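Home Issues Articles Authors Search Contact

3.2 Work surfaces and the folding task

Table surfaces get little space in the household textiles literature, usually one line in the methods. We think this is a mistake. How a towel slides, catches or bunches depends on what is under it, and most people fold laundry on whatever is nearest – a bed, a worktop, the kitchen table. Earlier work in the Tarnura survey gave 427 households, of which 80 said they fold mainly at a table. Small share, but these were also the households reporting the neatest stacks, so worth a closer look.

We settled on a pale wood-grain top for all sessions. Reasons were practical. Easy to wipe, light enough in tone to be ordinary, close to what the survey households had at home. Darker tops were tried in June and dropped; the raters disliked them. The surface is shown in Figure 3.
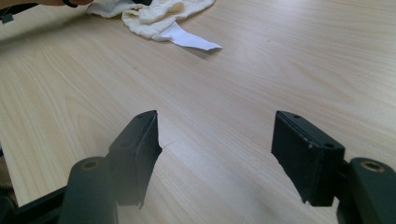
Figure 3. Pale wood-grain tabletop used in the folding sessions, seen from above. Grain runs diagonally in this view.

Surface condition was noted before each session on the Omik sheet (scratches, strands, dust, anything sticky). Fine marks were left alone. Loose fibres are a bigger nuisance than we expected, terry sheds a lot and the lint changes how the next towel moves. The top was wiped dry between towels and wiped damp at the end of the day. No polish, no spray. One early batch was lost becuase a household cleaner had been used the evening before and the towels skated about on it.

Glare is the other thing. A pale top under bright light washes out in patches, and the edge of a pale towel is then hard to judge by eye. Raters were asked to mark the fold line from the side of the table as well as from above. Where the two marks disagreed by more than 8 mm the fold was scored again by a third rater.

3.3 Towels and starting state

Plain towels only, off-white or cream, from the Grulwood set. Washed at 40 degrees, tumble dried, left in the basket overnight. Labels not removed. This was argued over – a label adds a stiff bit at one edge and some folders tuck it in first – but cutting it off makes the towel unlike anything in a real cupboard, so they stayed. Small stains also stayed. A towel with a faint mark on it is a normal towel.

Each trial starts from a crumple. Not a neat one. The towel is lifted by its middle, dropped from a low height and not touched again, so the folds and creases land where they land. We did look at fixed starting shapes as in the Ostapchuk protocol, but laying out the same crumple over and over is slow and the result looks arranged. Variation between starts is dealt with in the analysis instead (section 4).

The first job is always finding the corners, and most of the time goes there.

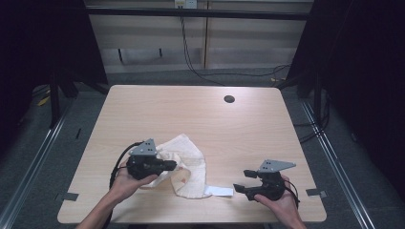
With terry the loops grip each other, so a corner buried in the bunch does not slide free when the outer layer is pulled; the whole heap comes along. Better results came from pinning one side of the heap and working the other side loose, then swapping. The flat part of the table matters here too. There has to be clear room beside the heap to draw the cloth out into, otherwise the half-opened towel goes over the front edge and its own weight drags it back into a bundle. Rounded table corners were kinder than square ones in this respect, less snagging.

Once two corners are free the rest is quick. Spread, smooth from the middle outwards, fold long side to long side, smooth again, fold short. Smoothing was not scored seperately, which with hindsight it should have been. A towel smoothed before the first fold nearly always stacked flat; one smoothed only at the end kept a ridge inside that could be felt through the top layer.

Thicker bath sheets were left out. They need a bigger table than ours and are taken up in section 5.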